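Culleleo Household Waste and Laundry Survey: Data Card

Summary
The Culleleo survey records how households sort plastic film, line their bins and schedule laundry. It contains 153 completed diaries from the district of Havitz. Each diary covers nine consecutive days. The tables are released for teaching and for non-commercial research.

Background
Film plastics are collected in Havitz on a separate round from bottles and cans. The district office asked for household figures before revising the collection calendar. Laundry questions were added at the request of the water department, which shares the same mailing list.

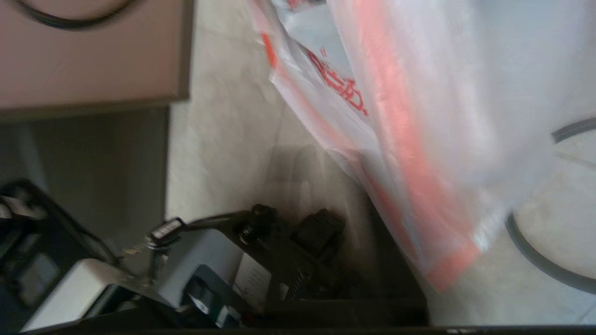 Files
diaries.csv: one row per household per day
households.csv: one row per household, with dwelling type and number of residents
codes.txt: the full list of answer codes
changes.txt: corrections made after the first release

Fields
The field film_bags holds the number of plastic bags discarded on a given day. The field liner records whether the kitchen bin was lined (1), unlined (0) or not reported (9). Bags reused as liners are entered under reuse and must not be added to film_bags.

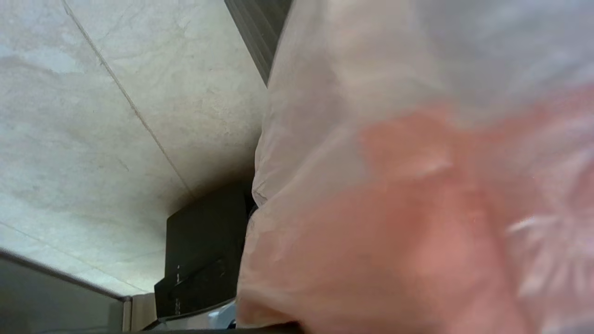
Translucent plastic bag with pinkish-red contents.

The field wash_temp is given in degrees Celsius, as set on the dial. The most common entry is 40. Households that use a shared laundry room are marked with the letter S, and their water use is left blank.

Notes on the Laundry Module 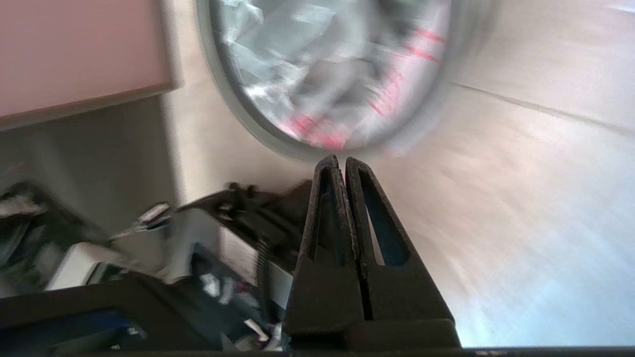
By Bernardo Figueiredo, Survey Office

The laundry module was answered by 130 households. The remainder returned the waste pages only and should be excluded from any table that combines the two. Start times were rounded to the nearest quarter hour at data entry. Entries after midnight belong to the day on which the diary page begins.

Detergent was recorded by type (powder, liquid or tablet). Brand names written in by respondents were removed.

Known Issues
Two route codes, Lefèvre and Moto, were swapped in the first release. The correction was made in May and is listed in changes.txt. Users holding an earlier copy should download the files again.

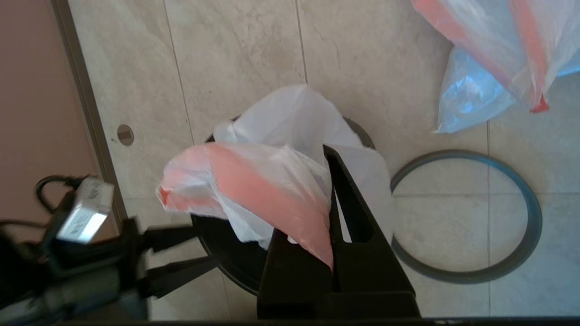 Pink-and-white bag above a black bin with a white liner.

Households in the Moto route reported bin weight in pounds. These values have been converted, and the original figures are kept in weight_raw.

Terms of Use
The data may be copied and adapted with credit to the Culleleo Survey Office. Users may not attempt to identify any household. Requests for the blank diary form should be sent to the Survey Office in writing.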